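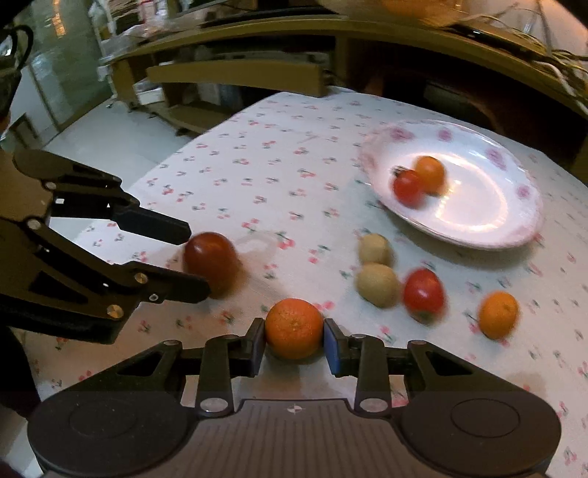
Visit to the Vass cold store and packing station, Harmont

Report by Brian Urio, 2025-05-29

The visit was arranged to look at the handling of soft-skinned citrus and tomatoes between the receiving dock and dispatch. Vass took over the Harmont site from Kalik, and the older half of the building still has Kalik numbering on the doors and pipework. Hryhorii Romaniuk, the site engineer, led the tour and answered questions on the refrigeration plant. Entry was by the north gate, with coats and hair nets issued in the lobby.

Receiving

Fruit arrives in ventilated bins and is weighed on the dock. Each bin is given a paper label and a line in the dock register. The register is kept by hand and copied to the stock system at the end of the shift. We were shown the entry for lot 802, a mixed delivery of small oranges, and followed the same lot through the building for the rest of the tour.

A sample of 100 fruits is taken from each citrus lot. The sample is checked for rind damage, stem condition, size and colour. Damage is recorded under separate codes for punctures, scuffs and rub marks. Rub marks are the largest class at this time of year, and Mr Romaniuk puts most of them down to overfilled bins on the road. The station has asked growers to fill to a line below the rim. Compliance is uneven.

Cut fruit from the sample goes to a small bench for juice and sugar readings. The refractometer is checked against distilled water at the start of each shift. There was no written record of this check on the bench. We were told that it is kept in the office, and did not ask to see it.

Washing and drying

The wash line is a plain brush bed with overhead sprays, followed by an air knife and a warm drying tunnel. Brush speed is set by the line operator from a card. The card for thin-skinned fruit calls for the lowest speed, and the line was running at that setting. Drain water passes through a screen and is returned to the first spray bar only. Fresh water feeds the last bar.

The tunnel was rebuilt last June with new Gamus fans. The former units were belt driven and needed frequent attention. The new ones are direct drive and noticeably quieter, though conversation beside the tunnel is still difficult. Air is drawn from the packing hall, so on damp days the drying time has to be lengthened. A duct from the plant room has been priced but not ordered. 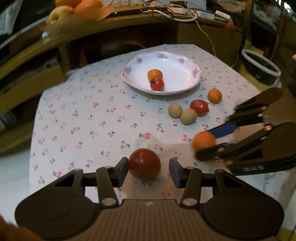 Harmont Storage Notes, Issue 7

Cold rooms

Citrus and tomatoes are held apart, in rooms on opposite sides of the main corridor. Tomatoes are kept warmer than citrus, and part-coloured lots are kept warmer again until they have turned. Temperature is logged at the door, at mid-height on the back wall and in the return air. The door reading is used for alarms only.

Room 7 was open for inspection. The stacks were set clear of the walls with the bin slots in line with the airflow. One stack near the evaporator had been placed crosswise, and the air behind it was plainly slower. It was moved while we were there. Floor markings in this room are badly worn and should be repainted before the autumn intake.

Humidity is held by limiting the difference between coil and room temperature. There are no misting heads. The older Kalik rooms have small coils and lose more moisture for the same load, which shows up as shrinkage around the stem end after a long hold. Vass uses these rooms for short stays only.

Defrost is by hot gas on a timer. Mr Romaniuk would prefer defrost on demand and has run a trial on one evaporator. He reported fewer cycles and a steadier room, but the trial covered a quiet period and he does not regard it as settled.

Packing and dispatch

Packing is to trays and nets. Small citrus goes mainly to nets, and the drop into the net hopper is padded. The padding is changed when it hardens, and the date of each change is written on the hopper frame. Tomatoes are packed by hand, stem end down, in a single layer.

Lot 802 had reached the end of the net line by the time we arrived there. Its paper labels matched the pallet sheets, apart from one sheet carrying the number of the previous lot. The clerk corrected it and initialled the change.

Plant and lease

The lease on the building runs to 2042. The compressors are expected to need replacement well before then, and space has been left beside them for a new set. The present machines were clean, with oil levels visible and in range. Lagging on the suction line is split above the plant room door.

Points to follow up

Copy of the refractometer check record.
Results of the defrost trial over a full intake.
Repainting of the floor markings in room 7.
Repair of the suction line lagging.
Cost of the tunnel air duct, once a new quotation has been received.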